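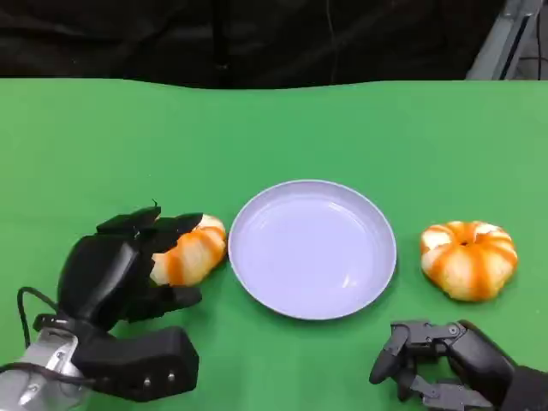
8 September 2021

Budget numbers due before the November order window so putting down everything now while its in my head.

Hands first. Two hands on the rig, no spares on the shelf. If one goes down we lose the two-arm tasks completely and half the bun / plate stuff with it. Paracha quoted a lead time of 14 weeks on a complete hand, left or right same price. Finger modules separately are faster but they won't commit to a date in writing. Asked twice. My feeling - one complete left hand, plus finger modules for both sides. Left gets more hours than right on pick and place, check the log before I claim that in the request.

Cables. Left forearm cable has that loop standing out by the wrist, don't like it. Want a sleeve or a shorter run. Donham does made-to-length, minimum order 100 pieces which is silly for us. Ask Clollovville if they'd split a batch, they were moaning about the same minimum in spring.

Fastners: the little silver ones on the wrist housing. Buy a box. Buy thread lock too, the tube in the drawer is a rock.

Cloth - need a second green one, so one can be in the wash. Same green!! Last time the replacement was a shade off and we re-did the color thresholds for nothing. Take a swatch to the shop.
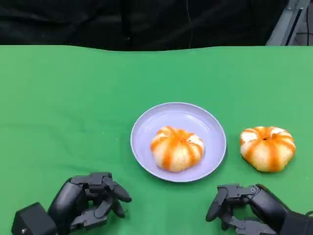
Rullilero rig notes
Kept by the lab equipment planner

Props line. Currently buns and plates come out of petty cash and it adds up. Put it in as a real line this time. Striped pumpkin buns are good for us, lobed so the grip isn't the same from every side, and the orange shows up well on green. Pale plate fine, buy more of the same, all from one batch if poss.

Black curtain stays, no money there. Hanging cable at the back should be clipped off to the side, that's a zip tie and not a purchase.

Fingertip sensing: skip this round. Paracha's add-on costs too much for what we do with it and somebody would have to write the driver. Revisit next year.

Service contract - roughly a third of the whole request if we take the full one. Basic one covers labor but not shipping. Shipping is what hurt last time. Get both quotes on one page so finance can see teh difference.

Order of cutting if they trim us:
second cloth stays whatever happens
full contract down to basic
finger modules, left side only
complete hand goes last

To do
- Paracha, quote with expiry date on it
- Clollovville re cable split
- hours per hand out of the log
- measure table for cloth, include the drape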